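What a village does with its dead notices

For years, a death in Rillordale was announced on a card in the bakery window. Families now send the words to Pristura, a small firm that keeps an online archive of 672 local obituaries, the oldest copied from parish newsletters.

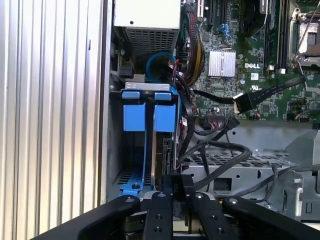

Writing one

Most notices run to 300 words. Families tend to begin with the birthplace and the parents, then get stuck on the working life. Pristura's advice is to name the job and the years, and leave the praise until later. The Solanki family's notice gave 2 lines to a career at the Trastameck mill and a whole paragraph to an allotment.
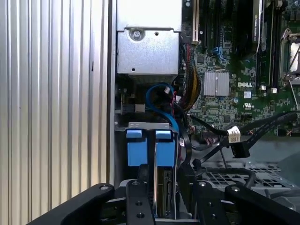 Spelling of surnames causes the most trouble – married names above all – so every draft goes back to the family before it appears. They have seven days to ask for changes. After that the notice stays up, and corrections are added at the foot with the month they were made.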